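How a Robot Arm Decides Where to Move

A robot arm has motors, gears and wires, but none of those parts can decide anything. The deciding is done by software, which is a set of instructions a computer follows. This page explains what that software does between the moment a person gives an arm a job and the moment the arm starts to move.

Most robot software has to answer the same questions over and over. Where are things? Where is my own hand? How do I get my hand from where it is to where it should be? Am I still on the right path?

Finding things

The first part is called perception. That is a long word for noticing and making sense of what is around you.

You do it with your eyes and brain. You can look at a kitchen counter and know at once which thing is the spoon. A robot's camera can't do that by itself. A camera only gives the computer a big grid of tiny colored dots, called pixels. Each dot is stored as numbers. To the computer, a picture of a spoon is just a very long list of numbers.

Perception software looks through that list for patterns. A patch of dots that are all nearly the same color might be one object. A sudden change from light to dark might be an edge. Many programs have also been trained, which means people showed them a great many pictures with the answers already marked, until the program got good at finding the same kinds of things in new pictures.

Bright colors help with this. If a part is a color that nothing near it has, the program has an easier time picking it out. Shadows make it harder. A shadow can look like an edge, and a simple program may think the shadow is part of the object.

Knowing where the hand is

Close your eyes and touch your nose. You can do it because your body keeps track of where your arm is, even when you aren't looking.

A robot arm has small sensors in its joints that do a similar job. Each sensor measures how far its joint has turned. The software knows how long each piece of the arm is, so it can add everything up and work out where the tip must be. Engineers call this forward kinematics. (Say it "kin-uh-MAT-iks.")

The software often has to do the sum backward too. It knows where the tip should go, and it needs to find out how far to turn each joint to get it there. This is called inverse kinematics, and it is harder. There can be more than one answer. Put your hand flat on a table and move your elbow up and down without moving your hand. Your hand stays in one place while your elbow goes to many places. The software has to pick one of those answers.

Making a plan

Once the software knows where the arm is and where it should end up, it needs a path between the two. This is called motion planning.

A straight line is the shortest path, but there may be something in the way. The planner keeps a map of the space, with every object it knows about marked as a place not to go. It tries out paths on the map before the real arm moves at all. If a path would make the arm hit something, the planner throws it away and tries another.

With two arms at one table, the job gets bigger. Each arm is an obstacle for the other, and it is an obstacle that moves. The planner has to think about time as well as space. It is fine for both arms to pass through the same spot, as long as they aren't there together.

Touching a small target is another hard job. If an arm has to put the point of a stylus into a hole, being off by the width of a pencil line can matter. So the plan usually has two parts. The arm moves quickly until it is near the hole, and then it goes slowly for the last little bit. 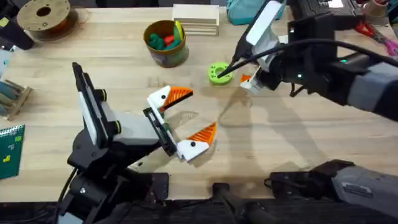
A reader called Trendeck wrote to ask why the software can't just save one good plan and play it back every time. It can, and many factory robots work that way. It goes well when each part is always put in exactly the same place. If a part is moved even a little, the saved plan sends the tip to the old spot, and the robot has no idea that anything is wrong. Software that looks first and plans second can handle a part that has moved.

Checking while moving

A plan is made before the arm moves, but things don't always go the way the plan says. A joint may turn a tiny bit less than it was told to. The last part of the software, called control, deals with this.

The control program works in a loop:

1. Read the sensors in the joints.
2. Compare where the arm is with where the plan says it should be.
3. Work out a small correction.
4. Send the correction to the motors.
5. Go back to step 1.

This is called a feedback loop. On some arms it runs hundreds of times every second.

You use feedback loops too. When you ride a bike, you don't set the handlebars once and leave them. You keep making small turns, mostly without thinking about it.

Control software can also watch for pushing. If the motors have to work harder than expected, the arm may be pressing against something. A good program notices and eases off before it bends a tool or scratches a part.

Try it with a friend

You need 2 people, a sheet of paper and a pencil. Draw a small ring near the middle of the paper. One person is the arm. The arm holds the pencil and closes both eyes. The other person is the software and may only say "left," "right," "forward," "back" and "down."

Start with the pencil held above a corner of the paper. See how many commands it takes to put the point inside the ring. Then try again, but this time the software must write down all the commands first and read them out without looking at the paper. That is the difference between running with feedback and running without it.

Words to know

Perception: working out what is there from camera or sensor data.
Motion planning: choosing a safe path before moving.
Control: making small corrections during the move.
Feedback loop: measuring, correcting and measuring again.

Comments (4)

Windska
We did the pencil game in class. It took us 11 commands with looking. Without looking we missed the paper.

Sithole
Is forward kinematics the same for an arm with more joints?

Sirnus
Yes, there is just more to add up. Inverse is the one that gets a lot harder.

Windska
We tried again with a bigger ring and got it in 4.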